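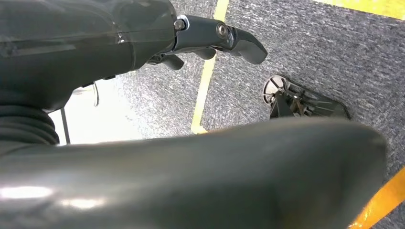
一、本期进展

Rernau 项目在 Flinbridge 共享工坊内进行,目标是搭建一套可由单人维护的桌边取放臂,经费由 Trudwood 小额资助计划提供。本报告提交日期为2025-09-29,覆盖四月立项以来的工作。

机械部分:臂体各段装配完毕,夹爪支架与指爪已安装。腕部相机随夹爪移动,视野内可同时看到指尖和地毯上的黄色胶带线。关节处的黑色波纹护套保留原件,未作改动。

控制部分:控制程序由 Lombardi 分支移植,运动学参数重新标定。关节限位写入配置文件,上电时自动校验,校验不通过则不使能电机。急停回路独立于主控,已单独验收。

二、测试情况

夹取测试分三轮进行,共79次,失败5次。失败均发生在指尖接近地面的姿态,原因是高度补偿偏小,指尖先触及地毯。补偿值修改后尚未复测,因此上述数据不代表当前版本的性能。

相机标定方面,前臂外壳的反光会干扰边缘检测,高亮区域目前用固定遮罩剔除。遮罩随姿态变化需要切换,现有做法只覆盖常用姿态。

三、未完成事项

1. 线缆整理。腕部以下走线未完全固定,大角度旋转时存在钩挂风险,拟加装线夹并限制末端关节转角。
2. 地面标线。胶带仅作人工参照,程序中的工作区边界另行定义,两者尚未对齐。
3. 文档。装配说明完成初稿,接线图未更新至当前版本。

四、经费与进度

支出未超出批准额度。电源模块更换一次,费用从备件科目列支,无需追加。原计划本期完成的连续运行测试顺延至下期,顺延原因为工坊用电改造,期间不允许设备长时间通电。

五、下期计划

先复测低位夹取,沿用本期的测试记录格式,以便对比。随后进行连续运行测试,单次时长6小时,记录关节温度和定位漂移。漂移超过允许值时停机,重新标定后再计入结果。走线固定须在连续运行测试之前完成。

需资助方确认的事项一项:末端关节转角受限后,原申请书中的侧向夹取指标无法全部覆盖,申请将该指标调整为可选项。请在下期工作开始前书面答复。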